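Robot club takes on the pantry shelf

If you walked past the Setness robotics room after school in August you probably heard a lot of clanking. That was us! I help out with the student club there (mostly I carry things and sign forms), and I wanted to share what the kids have been up to, as a few parents have asked me in the parking lot.

The project is called Prurkance. Please don't ask me where the name comes from, the students voted on it and I was out getting pizza. The idea is to teach a robot arm to pick up canned food and sort it, the way you'd sort donations at a food pantry. They have to show it running at the Gritex student challenge in the spring, and each team gets 2 tries in front of the judges.

Áine Costello is leading the software side this year. She told me the club set itself a goal of 1000 practice picks before the challenge, and they passed 300 just before I sat down to write this. Every pick goes in a notebook, good or bad, and I've seen some pages with a whole lot of "bad" on them. She's pretty calm about it. "I'd much rather drop a can here than in front of the judges," she said, and then she went right back to typing.

Cans are harder than I expected, by the way. I figured a can is a can! But the lids are shiny, so the light bounces around and the software gets confused about where the edge is. And when two of them are standing close together the fingers have to come down in just the right spot or they bump the neighbor. The students spent most of one afternoon arguing over whether to come in from the side or from the top, and I believe top is winning for now.

The arm itself is nicknamed Gunn, and there's a sign-up sheet on the door for time with it. It fills up fast, so new members should grab a slot early.

I love the view from down by the fingers, with the pull-tab lids right there in the gap and the rest of the cans waiting farther back on the wood.
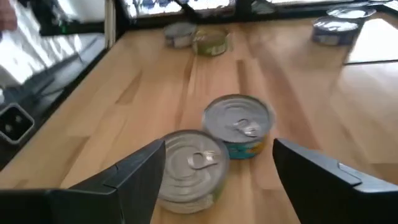
How to help

We can always use more cans, any size, dents are fine. Drop them in the box outside the robotics room any time before 5 p.m. They all go to the food pantry once the robot is done with them.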